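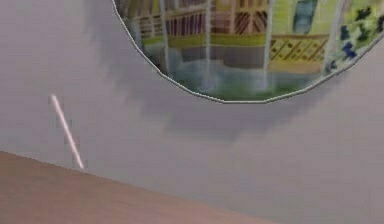
Figure 4. Computer-rendered interior with a round wall mirror.

4.2 Fog in words and fog on the page

The first part of our reading of Kustari dealt with the wind chapters, where Ea Juhl gives the drawing most of the work and lets the writing follow along behind. The fog chapters are a different matter, and we have come to think of them as the heart of the book. They take up the long middle stretch, from the arrival of the ferry at Idirden to the morning when the hills come back, and in all that time very little happens that could be called a story. People wait, boil kettles, ring one another up and talk about the fog. Juhl hand-lettered these pages herself, and the lettering grows fainter as the fog comes in, so that by the second night a reader has to tilt the book towards the lamp to follow what the harbour master is saying.

We wanted to know how ordinary readers dealt with this, and so the fog chapters were read aloud and then silently at two meetings of the reading group in Jamcombe, each with 40 minutes set aside for talk. There were 21 readers, most of whom had grown up within sight of the sea and had a good deal to say about it. Their remarks were written down as they were made and sorted afterwards into 156 separate comments. We are grateful to them for their patience, and for the care they took over a book that several of them had expected to dislike.

The largest group of comments had to do with sound. This surprised us at first, given that the chapters are so strongly visual, and given that the wind chapters had drawn so few remarks of the kind. On going back to the pages we could see where it came from. Juhl describes the foghorn only once, in a plain sentence near the start, and after that she leaves a gap in the lettering wherever it would sound. Readers filled the gap for themselves. Trefor Lloyd, reading aloud, stopped at each one for the length of a breath without having been asked to, and by the end of the passage the rest of the table had begun to stop with him. The printed page says nothing at all at these points, and yet the group agreed very readily on how long the silence ought to be.

A second group of comments concerned the people from whom Juhl collected her weather sayings. She prints these in the margins, with the speaker's first name and the month in which the words were said, and she doesn't correct them. Some contradict each other quite cheerfully. One speaker in May holds that sea fog never lasts past noon, and the next, also in May, recalls a bank of it that sat on the harbour until the milk ran out. Earlier writing on illustrated weather books has tended to treat such margins as decoration, or as a nod towards the local colour of a place. Our readers took them far more seriously than that. They argued with them, added to them, and in a few cases wrote sayings of their own in pencil beside the printed ones. 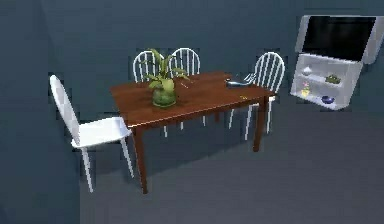

Why do the fog chapters have so few facts in them? Juhl had put the science of the thing in the opening chapter, where she sets out in a few clear paragraphs how warm, damp air drifts over colder water and gives up its moisture, and she seems to have trusted her readers to carry that with them through the rest of the book.

Whether they did carry it is harder to say. When the talk turned to causes, most of the group went back to what they had been told as children, and the account in the opening chapter was mentioned only now and then. Iara Rivadeneira made the useful point that a reader may well understand an explanation and still have no wish to use it when standing in a fog, or when reading about one. An explanation belongs to a clear day, she felt, when a person can look back over the whole of the thing from a distance. In the middle of it what is wanted is company, and the margins provide that. We find this persuasive, and it fits with the way Juhl has ordered her material – the explaining at the front, the voices in the middle, and the drawings of open sky kept back until close to the end.

It is worth setting this beside Sandu, the only other book of Juhl's to deal with weather at any length. There the facts are spread evenly through the chapters, a paragraph or so at a time, and the people of the place are mostly seen from behind or far off. Sandu is a handsome book and has had its admirers, and we wouldn't wish to run it down. All the same, the readers who knew both books remembered more of what was said in Kustari and more of what was explained in Sandu, and they tended to describe the first as a place they had been and the second as a place they had read about.

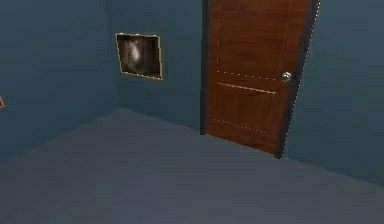

Rhiannon Parri was less sure of this, and told us that she had found the voices in the margins rather tiring after a while; she would sooner have been left alone with the pale pages, and thought that a fog with so many people talking in it was hardly a fog at all. Two other readers said something of the same sort once she had spoken, and we have no reason to think that they were only being polite.

Her objection deserves a proper answer, and we can give only part of one. The margins do thin out as the chapters go on, and on the last foggy page there is a single saying, very short, at the foot of the sheet. A reader who goes straight through will notice the voices falling away. A reader who stops part of the way, as ours had to do between the meetings, is left at the most crowded point and may carry that impression home. Rhodri Wynne suggested reading the whole of the middle stretch in one sitting, late in the day, and we have taken this up in the arrangements for the final group of chapters, which are discussed in section 4.3.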